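我们组的机械臂学挂杯子,第2个月。开个串,记点论文里不会写的东西。

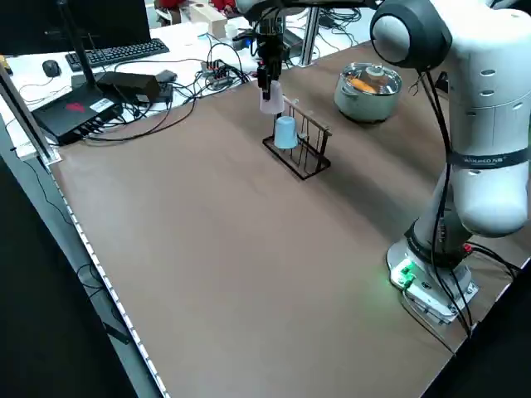

1/ 任务一句话讲完:把杯子倒扣着放到杯架上。我妈听完问我,读到博士就干这个?我说不是我干,是教它干。她说那不还是你在干。

2/ 她说得对。所谓教,就是我遥操作一遍,存一条,复位,再来一遍。目前存了245条,能用的没这么多,下面会讲。

3/ 数据集代号叫Hekier,Kacper起的。问他什么意思,他说先用着,以后再改。现在所有文件夹、脚本、表格里全是Hekier,改不动了。

4/ 昨天回看,删掉51条。大部分是我在半空中犹豫:往左一点,不对,往右一点,再回来。人看了觉得这是谨慎,模型看了只会学到“放杯子之前要先晃两下”。

5/ 别问我怎么知道的。上一版策略就是这么晃的,晃得特别像我。

6/ Josué录的那批就很干净,一条是一条,手稳得讨厌。问题是太干净了,杯子每次都从同一个位置出发。换个地方放,模型当场失忆。

7/ 所以现在的规矩是:每录一条,杯子挪一次位置,朝向也换。听着简单,录到下午四点,你会发现自己所谓的“随机”就是那三个地方轮流来。后来写了个脚本替我随机,我负责听话。

8/ 失败的要不要留?组里吵了两次。我主张留一部分:没对准,退回来,重新对,放好。这种叫纠错。Kacper说这种叫手抖。最后单独建了个文件夹,名字是他起的,就叫“手抖”。

9/ 标注也是我写。一开始每条都认真写一句话,写到第82条,只剩“放杯子”三个字。再往后有一条写的是“放被子”,训练居然也没报错。

10/ 有人私信问为什么不全用仿真。用了,仿真里成绩漂亮极了,杯子个个听话。真杯子不看论文。

11/ 今晚的安排:补录靠桌边的起始位置,把“放被子”改回来,然后挂上训练回去睡觉。明早看曲线,看完再决定要不要吃早饭。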